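09/08/2021

Marion Cairns has sent round another email about the Prindby boundary walk, four pages of it this time, and I have read it twice so that I can say I did. She now has the parish stone by Berhe farm down as 1810. Last spring it was older than the church. I asked then where the date came from and was told "the records", and I still haven't met anyone who has held these records in their hands.

I went up after lunch to look for myself. The stone has a mark on it that could be an eight, or could be where a plough caught it. Lichen over the rest. I scraped a bit with my thumbnail and felt guilty and stopped.

The walk is meant to be 52 furlongs all the way round, says the email. I make it a good deal less on the map, even if you go the long way by Prurnby and round the back of the quarry, and I can't see the old parishioners adding a mile of bog for the fun of it. Wrote back to say so. Kept it polite, took out the line about the bog.
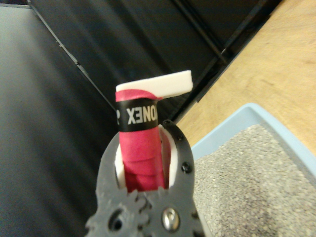

Pink-red grip tape on the handle.

Reply from Marion at teatime, two lines. She says the tradition of bumping boys' heads on the stones is "well attested" here. By whom? Every village in the county says the same, and I suspect they all got it out of one Victorian book. My grandmother lived in Prindby all her life and never mentioned it, and she mentioned everything.

I'll go on the walk all the same, I suppose. It's in April, so it will rain. Must find out if the boots will take another winter. The left one lets in at the toe.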